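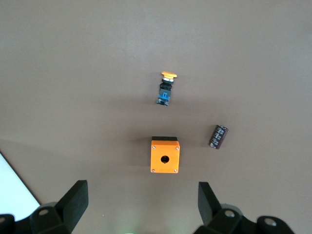 *Pushbutton and single-hole enclosure, before assembly*

**Does the contact block have to come off to fit a mushroom button in a one-hole box?**

I have a mushroom-head pushbutton with a yellow-orange cap, a metal collar and a blue contact block, and an orange box with one round hole in the face. The box is a Kalten, the button came from a Balaskas parts kit. The head is obviously too wide to go through from inside. Do I take the blue block off first, or is there another way in?

Posted by *Elberg*, 15 May 2025

---

**plismont98**

Take it off. On most buttons of this pattern the operator goes in from the front and the block is refitted from behind.

1. Isolate the supply and prove it dead.
2. Release the block from the body. Usually a lever or a latch - check the data sheet for yours.
3. Remove the fixing nut or mounting collar, depending on type.
4. Put the operator through the face with the gasket under the head.
5. Tighten from the rear, then clip the block back on.

Measure the hole before you start. 22 mm and 30 mm operators are both common and do not interchange without an adapter. Check the depth too, with wires landed on the terminals.

---

**terminal_24**

Mine just dropped in, but it was a different make.

---

**ohm689**

Agree with the first reply. Also test the contact with a meter before closing the box. Color of the block is not a safe guide to NO or NC across makers - read the terminal numbers. 1-2 is normally closed, 3-4 is normally open.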